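Two Robot Arms and One Phone Charger
3 min read

Plugging in a phone is easy for you. You hold the phone in one hand, pick up the cable in the other, and push the little plug into the hole. For a robot it is one of the harder jobs in the house.

At the Bickerstaff shared workshop, a club is building a robot to do it. They call it Prandcombe. It has two arms fixed to one black metal rail. One arm is large, with curved white parts. The other is smaller and black.

An arm like this is made of stiff parts called links. Between the links are joints, like your elbow and wrist. A motor at each joint makes it bend. At the end is a gripper, and its two fingers open and close to hold things. 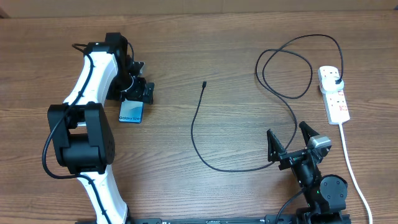 The big arm has the job of holding the phone. It must squeeze hard enough that the phone does not slip, but not so hard that the glass cracks. The small arm has the job of picking up the cable.

Cables are tricky because they change shape. A block stays a block when you move it. A cable bends and twists, so the robot has to look again each time. The small arm has a camera on its gripper for this, close to the fingers.

Then the plug has to meet the hole. If it is tilted even a little, it will not go in. The club tried 40 times one Tuesday and the plug went in 16 times. They wrote down every miss — most were tilted plugs.

Next they will slow down the last part of the move and try again.

18 shares
3 comments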